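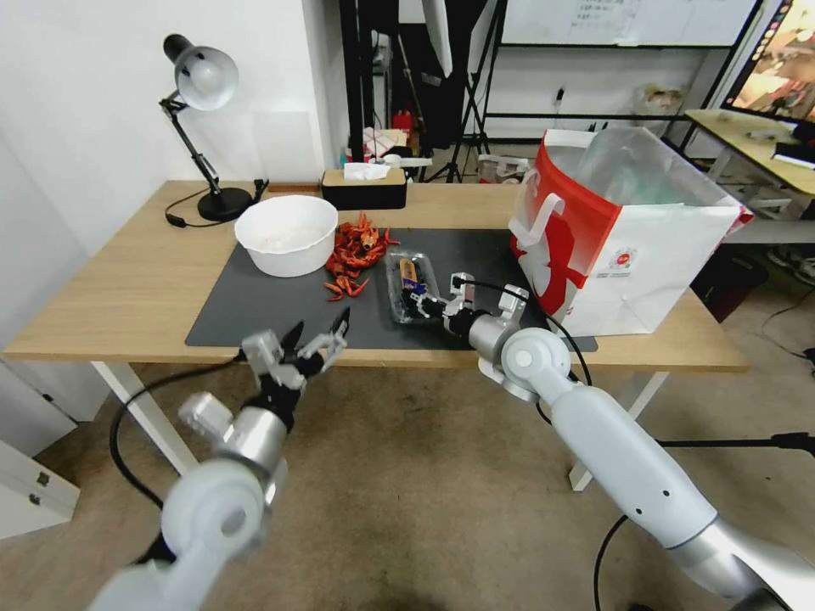
Student project report
By Ariel Sison, December

I picked the Soltora campaign for my local activism module, mainly as I walk past the place every morning and the banners had been bugging me (in a good way!). Soltora wants to close the footpath behind the old Vandenberghe mill, which has been open to walkers since 1852, and the residents have been fighting it since 2017.

I went to two of their meetings and handed out surveys, and up to 24 people filled one in, though a few only did the front page. Most had signed the petition. Hardly any had written to the council, and when I asked why, they said the form was a nightmare – I tried it myself and gave up after 20 minutes.

My tutor wanted more on tactics, so I went along on the path walk too. It rained, we sang badly, and a man from Soltora took our leaflet and was quite nice about it. I still need to type up his comments.

Related reports
Taseck workers and the canteen boycott
Who owns Stusico Green?

Contact the module office | Back to top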